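Laundry talk > white shirt came out pink, do I fight it?

trikmont_8
Washed my white work shirt with a red towel at 95. My own fault – I never sort. Would you bleach it or leave it alone?

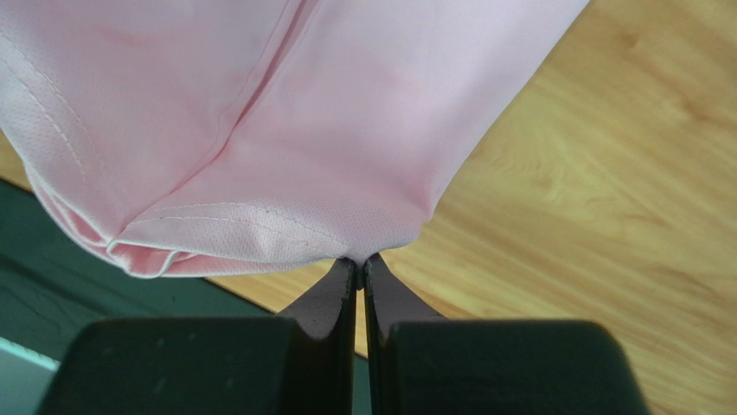

I have two days before my next shift and the store wants plain white.

Leno
Skip the bleach on anything synthetic, it goes yellow. Oxygen soak overnight, cool water, and keep it out of the dryer! 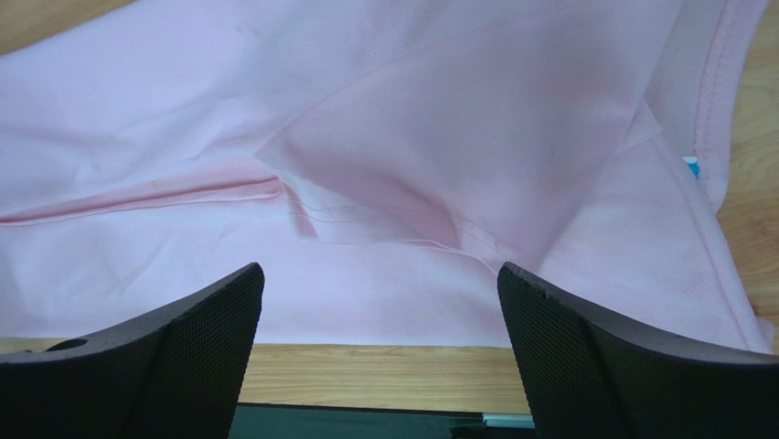

I did that with a whole load last April and got nearly all of it back.

cikex
Disagree, overnight is overkill. Two hours is plenty, then wash again. Or just buy a new one, they're cheap.

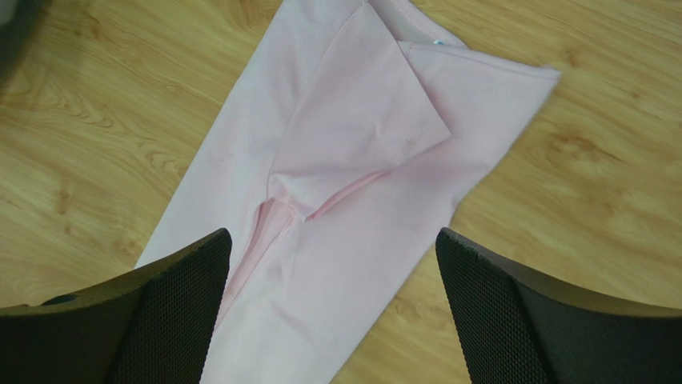
I'd still rinse it twice whatever you pick.

trikmont_8
Ok, soaking tonight. Sorry cikex, going with Leno.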